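Studying abroad in Drutwood

Drutwood is a small university town, and I've been keeping this entry up to date ever since I did my exchange year there. Students come for two terms, mostly between September and June, and live either in the halls at Troscombe or in shared houses near the river. I had a house with four other students and one very small fridge, which taught me more about diplomacy than any seminar! 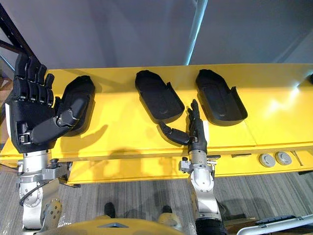
Black robotic hand, palm down over a yellow table.

Getting a room is the first job. Troscombe halls go quickly, so apply in January if you can. The Engström building is the quiet one (thick walls, lovely big kitchen) and I'd pick it again, even with the walk uphill.
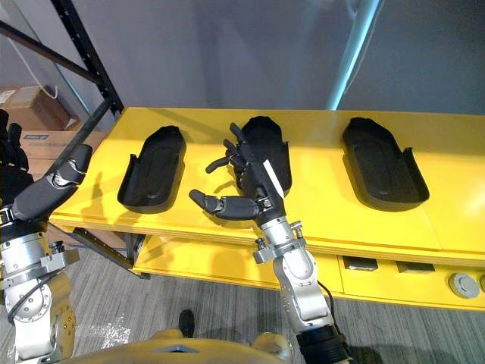
Shared houses cost less, but you'll pay for heating on top, and I wore two jumpers indoors until April.

Lessons are smaller than I was used to. My language group had nine people in it and we were expected to talk, all the time, mistakes and everything. I was terrified for three weeks and then I couldn't be shut up.

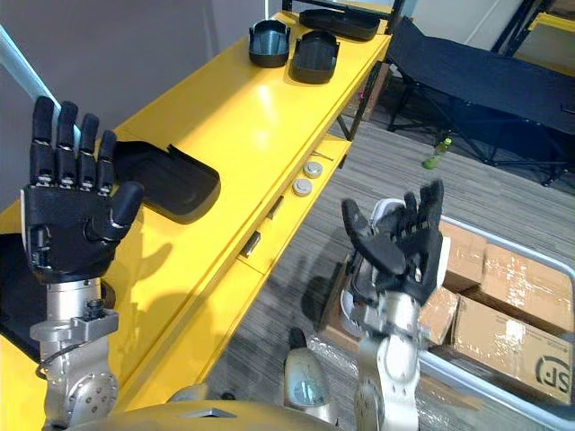
Two robotic hands, both raised.

For getting about, the Travier bus runs from the station to the halls until 9 in the evening. After that you walk, or you make friends with somebody who has a bike. Homesickness is common around the first holiday, when the local students all vanish to their parents. We cooked enormous dinners and rang home a lot.

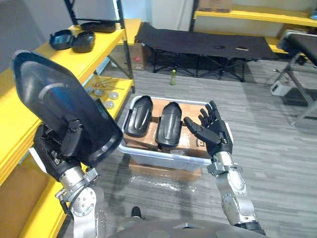
Maren wrote in to say that the bus pass is cheaper if you buy it for the whole term, and that the office at the station wants your enrolment letter on paper. I'd forgotten that! I had to go back twice for mine.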